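Lougher cell guide, section 4: Putting the board back and teaching the touch points
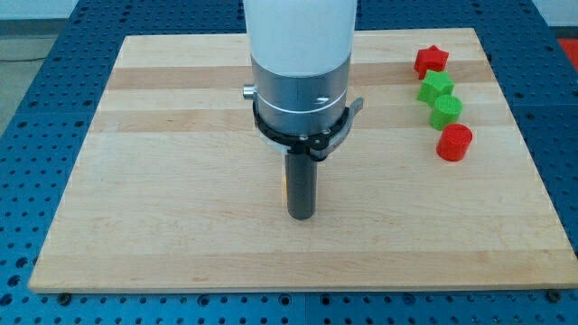 By the Lougher bench crew, Rovedbridge workshop
Last changed: August. Goes with section 3 (power-up) and section 5 (running the sorting job)

You'll need this section whenever the board has been off the blue table, whenever the finger has been swapped, and after any bump you'd rather not talk about. I do it on a Tuesday morning as a matter of habit, even if the cell has been behaving itself. Give yourself half an hour the first time. You'll get quicker!

You'll want a soft brush, a set of hex keys, a steel rule, a sheet of ordinary printer paper and the Brukach pendant. Have the blocks handy too, but leave them off the board until step 11.

CAUTION: Steps 1 to 5 are done with the arm stopped and the pendant hung up. Your hands are going to be right under the tool, so please don't do them with the arm merely paused.

Fitting the board

1. Brush the table down. The holes collect grit and it creeps out from them for days (I do the whole top, then go back and do it again where the board sits). One crumb under a corner is enough to make the board rock.

2. Set the board down with the darker tan strip at the far side. I know it looks the same to the arm either way round, but our saved points were taught with it like that and the two long edges aren't quite true to each other.

3. Slide the board towards you until the front edge comes up against the two small dark fasteners near the front corners. Push at both corners together. If you only push one, it'll swing.

4. Measure the width with the rule. The drawing says 600 mm and our board is 594 mm — it was trimmed when it was made, and the smaller number is the right one to type in. If you've got the spare board from the cupboard, measure that one separately and write it in the log.

5. Press down on each corner in turn. It should sit dead flat. If it rocks, go back to step 1, and have a look at the underside while you're there.

Checking the tool

6. Look at the black ring round the bottom of the silver wrist collar. Nip up its small screws a little at a time, going round and round. Don't lean on them. They're short, and I've stripped one, and getting it out took up most of an afternoon.

7. Take hold of the finger and try to wiggle it. If there's any play at all, stop and refit it following the Sondano sheet in the back of the folder. Don't carry on and hope, as every point you teach after that will be wrong by a different amount.

Note: The curved lever sticks out to the side of the ring, so it sweeps a wider circle than the finger does. Keep it in mind when you turn the wrist near anything tall. I've caught a mug with it.

Teaching the touch points

8. Power up as in section 3, put the Brukach in slow mode and send the arm to HOME. Check the pendant shows 705 on the reach line. If it shows anything else, the arm hasn't homed properly, so run it again before you go any further.

9. Jog the finger over the middle of the board and bring it down until there's only a small gap under the rounded end. Slip the sheet of paper in the gap and keep sliding it while you lower the arm in the smallest steps. The moment the paper drags, stop and save the point as BOARD MID. Don't press on until the paper's trapped!

10. Raise the finger to 135 mm, move to the next corner and do the same again. Go front left, front right, back right, back left. The pendant asks for them in that order and won't let you skip about, which drove me mad until I got used to it.

CAUTION: Always go up to 135 mm before moving sideways. The straight line between two corners looks perfectly safe right until there's something standing on it.

Trying it with the blocks

11. Put out the two stars and the two cylinders, one red and one green of each, towards the right of the board. They don't need to be neat. I leave the left half clear so the arm has somewhere to push things to.

12. Run TOUCH TEST from the pendant. The finger should stop just above each block and wait for you to press OK. Keep your thumb on stop the whole time.

13. If it's off by the same amount at every block, redo BOARD MID only. If it's good on one side and poor on the other, the board has moved, so start again from step 3.

Note: The printed tops of the blocks are ridged, so don't use one as a height gauge. Take your heights from the wood.

14. Save the set under today's date and keep the previous one. The Brukach holds plenty of them, and I've gone back to an old set more than once.

If the pendant complains that a point is "out of plane", it's nearly always back left. Redo that corner on its own, with fresh paper.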